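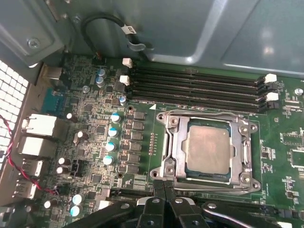

Nicanor Montes

Rough-in and pre-final inspection checklist, with comments
Project: Dreva, 2-story addition over existing garage
Permit 214, Sustinbridge building department
Contractor: Ó Ceallaigh
Date of visit: October 16, 2019

Marks used: OK = accepted. C = correct and call back. N = not ready, not looked at. Comments are mine, typed on site, so excuse spelling. Code sections are on the correction notice, not repeated here.

1. SITE AND PAPERWORK

Permit card posted and readable from street – OK. Move it under the porch roof before it rains again.

Approved plans on site – C. Set in the trailer is the May set. Approved set is the later one with the revised stair. Framers were working off the May sheets this morning. Pull the old ones, write VOID across them or take them home, dont care which.

Inspection history in folder – OK. Footing and slab cards both signed, in order.

Address numbers visible – OK.

Safe access for inspector – C. Ladder to second floor not tied off and about one rung above the landing. Need three feet above. Dulce Ledesma had it swapped while I was in the garage. Accepted for today, keep the long one there.

Trench at side yard – C. Open, no barricade, right next to the neighbors walk. Fill or fence by end of day.

2. FOUNDATION AND GARAGE LEVEL

Anchor bolts, spacing and washers – OK on north and east. C on west, two missing plate washers behind the water heater stand. Nuts are finger tight on that run too.

Holdowns – OK. Matches schedule.

Sill plate treated where on concrete – OK.

Garage to house separation – N. Board not hung. Do not hang until the pipe penetrations are sealed and I have seen them. Asked for this last visit also.

Steel beam over garage door – OK for size. Bearing at left post short of detail, see Malou Snorradóttir's letter. Letter is not signed. Need it signed and stamped, a copy in the folder and a copy to the office.

Post to footing connection – OK.

3. FRAMING

Floor joists, size and spacing – OK.

Joist hangers – C. Three hangers at the stair opening have half the nails. Fill every hole. Screws pulled from a coffee can are not hanger nails, take them out.

Notches and holes – C. Plumber took the bottom out of a joist under the upstairs bath. Needs a repair detail from the engineer, no sistering with scrap before I see something on paper.

Stair rise and run – N. Stringers cut to old plan. Redo to approved sheet. Check headroom at the landing while you are at it, looked tight to me but finish floor isnt in.

Shear wall nailing – OK second floor. First floor covered with housewrap on the west side, needs to be opened up. Should not have been covered. I'll look at one full panel and the edges, and if those are good I will not ask for the rest.

Fireblocking – C. Missing at the dropped soffit and at the chase by the chimney.

Roof trusses – OK. Truss sheets in folder. Bracing in per sheet.

Bedroom window egress – OK, both rooms. Sill height measured from subfloor, remember the finish floor only helps you here.

4. ELECTRICAL ROUGH

Box fill – OK where checked.

Nail plates – C. Missing on kitchen wall, several, marked in orange.

Cable support within reach of boxes – C. Hallway run is hanging.

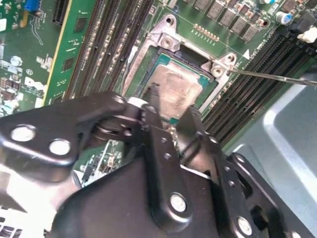

Grounds made up in boxes – OK upstairs, N downstairs. Sarahí Cortés says her crew is back tomorrow to finish downstairs. Fine, but do not insulate that wall in the meantime.

Smoke alarm locations – OK on plan, one box missing outside the back bedroom. Add it. Interconnect with the existing house, not only the addition.

Panel working space – C. Lumber stacked in front of it. Clear it and keep it clear – third time I've written this.

Temporary power – OK. GFCI tested, tripped.

5. PLUMBING AND MECHANICAL ROUGH

Water test on drain lines – OK, was holding when I arrived.

Vent through roof – OK.

Slope on tub drain – C. Flat for most of its length. Rehang.

Gas line test – N. No gauge on. Have it pumped up before I get there, I cant wait around for it.

Dryer duct – C. Screws poking into the duct, and run is too long with the two elbows. Reroute or show me the manufacturer sheet for the dryer.

Bath fans to outside – C. One ends in the attic.

6. JOBSITE SAFETY

Guardrail at upper floor edge – C. Back side is a single 2x4 at knee height. No work up there til fixed. Told the foreman directly.

Floor openings covered – OK. Mark the cover HOLE, its just loose plywood otherwise.

Fire extinguisher – OK, tag current.

Cords – C. One with a taped splice, tossed in the dumpster while I watched.

7. NEXT STEPS

Fee balance of 2,936 must show paid before final will be scheduled. Office can take it by phone.

Re-inspection covers all C items in sections 2 thru 5. Call by 3 pm for next day. Azucena Tovar does the scheduling at the Sustinbridge counter, ext. 23, and give her the permit number first.

Insulation not approved. Drywall not approved. Somebody from Ó Ceallaigh with keys to the garage needs to be there, not just the subs.

Copy left on site with Dulce Ledesma, signed for. Copy to file.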